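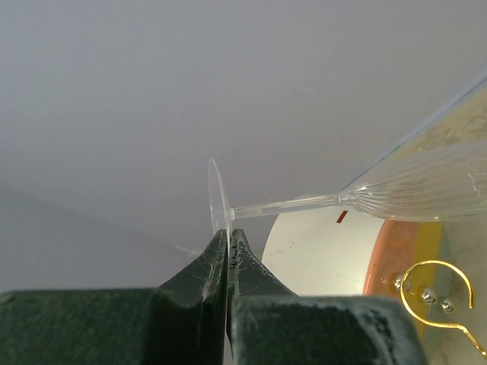

Stemware, foot grip: slip fault, May

Picking this up from Tarun's note, which says "gripper fault, intermittent, probably worn tips" and nothing more. I don't buy it yet.

What we know. The arm takes a stemmed glass by the foot, lifts, turns, and sets it down. Over the long run it did 1,358 lifts. 18 times the controller said "held" and the glass had turned in the grip by the time it reached the rack. Two of those broke. No one was near, but there was glass on the floor on the walkway side, and that is the part I care about.

Tarun's case for the tips: they are scratched and chipped along the inner edge. True, look at them. They were also scratched before the long run, when we had 484 lifts and not one slip. Scuffs on the outer faces can't matter to the hold anyway. The chips might.

My own guess is the place we grip. The tips close low on the foot, on a thin disc, with the stem lying almost flat and the bowl hanging out to one side. All the weight is out past the joint. Any small error in where the tips land and the glass has a long lever to turn on. The ribbed ones have the heavier bowl, and Ankit thinks most of the 18 were ribbed. "Thinks" – the log doesn't record the type, so I'm not counting that as evidence.

The held signal is worse than the slip. It only means the tips stopped closing before the end of travel. A glass that has swung round still keeps them apart, so of course it reads held. Skutberg's manual calls this grip confirmation. It confirms that something is in there.

Tried this afternoon:
Force up one step. Still slipped, and I don't want to go further on a rim that thin.
New tips from the Cokari box. 506 lifts, one slip. Tarun calls that a fix. I call it one slip with new tips.
Gripping at the stem, by hand jog only. Felt steadier, too few goes to say.

Until this is sorted: guard panel stays shut on the walkway side, full face shield for clearing up, and no unattended runs. Ankit has taken the overnight job off the schedule.

To do: add glass type to the log. Keep the old tips, bagged, in case I'm wrong. Ask Solanki if the wrist sensor can report torque during the turn – they said yes to that last year and then it couldn't.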